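Cuvwood Ops
18/04/2020

1/ We finished moving our nightly batch jobs off cron and onto one scheduler. It took since January. Posting notes in case another small ops team is about to do the same.

2/ Starting point: 656 cron entries spread over the app servers at Cuvwood and the two older boxes we took over from Bukness. No central list. Some entries had comments. Most did not.

3/ First job was the inventory. We dumped every crontab into one sheet with the owner, run time, last exit code and what the job touches. The owner column was the slow part. A lot of them belonged to accounts that had been disabled.

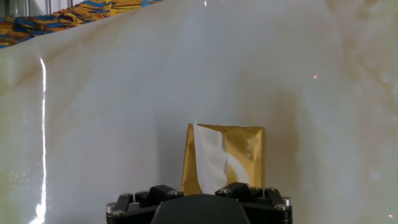

Crumpled gold and white paper, held upright.

4/ We looked for jobs that wrote to the same tables. That turned up pairs of jobs that only worked because one was set to start 20 minutes after the other. If the first ran long, the second read half a file and exited 0.

5/ Those pairs went first. In the new scheduler the second job waits for the first to finish with a good exit code. If it doesn't, the second one holds and the on-call person gets one alert.

6/ Alerts: the old setup mailed almost 1,000 messages a night to a shared inbox. We turned off success mail completely. Failures go to the pager, late jobs go to the ticket queue.

7/ Log retention was a separate argument. Pennington, the finance side, wanted everything kept. We settled on full logs for failed runs and one line per run for the rest.
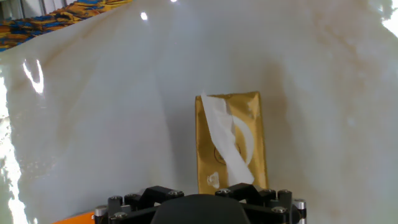

Gold tissue box, tissue partway out.

8/ Time zones. The Bukness boxes were on local time and everything else was on UTC. When the clocks changed in spring, 4 jobs ran an hour off and one report came out with a day missing. Everything is on UTC now. Check this before you move anything.

9/ Passwords. Plenty of the scripts had a database login written straight into them. We moved those into the credential store as we touched each script. It added a couple of weeks and I would do it the same way again.

10/ We ran old and new side by side for the month-end jobs only. For the rest we switched over a group at a time, with the cron line commented out and left in place for two weeks in case we had to go back. We went back twice, both times for file permissions.
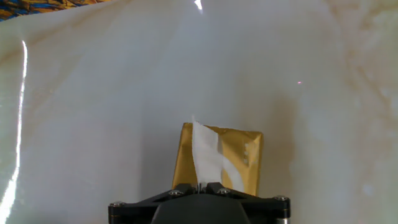
11/ Load is flatter. The old jobs nearly all started on the hour, so midnight was bad and 12:40 was idle. With real dependencies they start when their input is ready. The Arnwood import, our longest, now ends before the morning reports need it.

12/ The scheduler logs 4,000 runs on a normal day, counting the small ones that go every few minutes. You can search them by job, host or exit code. Before, you had to log in to each box and grep.

13/ Still to do: the Windows tasks at Arnwood, and a proper test environment for schedule changes. Right now we test on a copy of the calendar and read it over by hand.

14/ A few people asked for the inventory sheet. I'll post a blank copy with the column headings once I've taken our host names out.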